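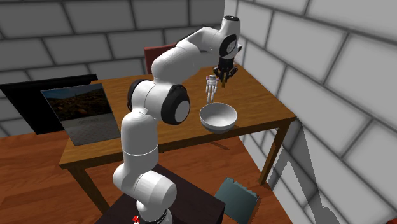
Fig. 1 – Rendu de synthèse : petite figurine blanche sous une pince noire.

Rapport d'avancement no 3
Programme Grerketti : conservation préventive des jouets en matières plastiques
À l'attention de Sunil Hettiarachchi, fonds Engström
Rédaction : Sun-ja Wi
5 octobre

1. Récolement
L'inventaire du dépôt de Millden porte sur 2 884 pièces. À la date du présent rapport, 1 022 fiches sont validées, contre 511 à la fin du mois d'avril. Les fiches restantes concernent surtout des lots sans numéro d'entrée, dont le traitement demande un retour aux registres papier.

2. Constats d'état
Les altérations relevées le plus souvent sont le jaunissement des ABS blancs, l'exsudation de plastifiant sur les PVC souples et la fissuration des acétates de cellulose. Les pièces en acétate présentant une odeur acide ont été isolées en armoire ventilée. Les identifications par spectrométrie infrarouge sont faites sur place ; les spectres ambigus sont classés « indéterminé » et seront repris en fin de campagne.

3. Conditionnement
Les boîtes Ivex ont été livrées avec six semaines de retard. Le calage en mousse de polyéthylène est terminé pour les figurines de moins de 12 cm. Consigne climatique de la réserve B : 18 °C, 45 % d'humidité relative. Deux dépassements ont été enregistrés en août, imputables au groupe froid.

4. Budget
Près de la moitié de l'enveloppe est engagée. Un transfert de la ligne « déplacements » vers la ligne « consommables » est demandé ; le tableau figure en annexe B.

5. Suite
Reprise des lots sans numéro, remplacement de la sonde 4, envoi des échantillons d'acétate au laboratoire.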